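Catalog > Simulation > Household Task Packs > Kamamwood Box Handling

Kamamwood Box Handling Pack for Two-Arm Mobile Robots

February
By Diễm Kiều, Asness product documentation

Kamamwood is a simulated home environment with a matching task set, built for training and checking pick-and-place policies on two-arm mobile robots. The Box Handling pack covers printed cardboard packages of the kind found in most houses: puzzles, card games, small toys. Targets are placed on furniture of different heights, and views are rendered from the body and from the grippers. 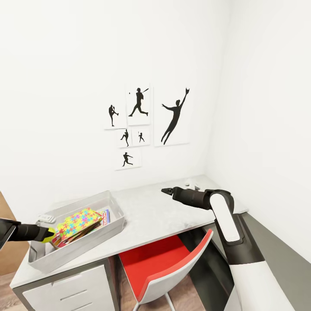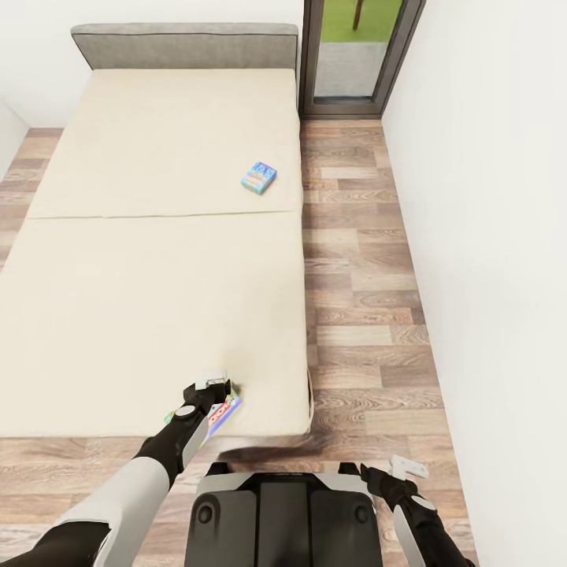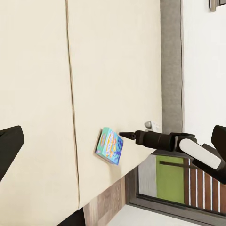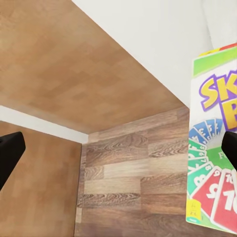 Simulator renders, robot and gripper views.

What the pack contains

The standard license includes 400 task layouts and 3000 recorded demonstrations. Each layout is a room with fixed furniture and a list of loose objects whose positions and rotations can be resampled from a seed. Demonstrations were collected by teleoperation at the Asness site in Allville and replayed in the simulator before release. Replays that did not reach the same end state were removed.

Of the layouts, 80 are held back from the demonstration set and are meant for evaluation. They use the same object library but different rooms. We ask that published results state whether the held-back rooms were used for tuning.

Object models

Packages are modeled as rigid boxes with a printed texture on each face. Mass, friction and center of mass are set per object and can be overridden in the object file. Lids do not open in this version, and box walls do not deform under grip force. A policy that squeezes too hard will therefore see no visual sign of it. Contact force is logged at each fingertip and should be checked separately.

Textures are stored at two resolutions. The lower one is the default and is adequate for body views. For close gripper views the higher one is recommended, particularly if the policy reads print on the package.

Robot support

The pack ships with one reference two-arm robot. Other robots can be loaded from a standard description file provided they have parallel grippers and at least one camera per wrist. Finger length matters more than arm reach in the shelf tasks. Users with short fingers should expect to adjust the approach offset, which is exposed as a single parameter in the task file.

Observations and actions

Each step returns joint positions, gripper opening, fingertip contact force and the selected color images. Depth and object masks are available but off by default. Actions are joint targets at a control rate of 20 Hz. End-effector targets are accepted through the included converter; it clips at joint limits and writes a warning to the log.

Scoring

A task is scored on the final object pose once the gripper has opened and the object has come to rest. Partial credit is reported in a separate column and is not added to the main score. Dropped objects count as failures even when they land inside the target area.

Known limits

Cushions and mattresses are treated as firm surfaces. Objects set down on them do not sink. Glass doors are drawn with transparency but appear as solid to the depth sensor. Shadows in gripper views can flicker if the light count is raised above the default.

Ordering

Licenses are per site and include updates for the current major version. The integration partner for on-site setup is Tạ. Setup covers installation, loading of one customer robot and a check run on the held-back rooms. Hardware is not included.

Comments

mfell_lab
Does the approach offset apply to both arms or can it be set per arm? Our left and right fingers are different lengths.

Diễm Kiều
Per arm. Use the list form in the task file, left value first.

okonr
Installed without trouble. The depth reading on glass cost us a morning before we found the note on this page. It should be in the install guide as well.

pallet_jack
Any plan for opening lids? Rigid boxes are fine for tidying tasks, but we need unpacking.

Diễm Kiều
Hinged lids are in testing. No release month set.

t.warrick
The higher resolution textures need a full restart to take effect. Reloading the scene was not enough for us.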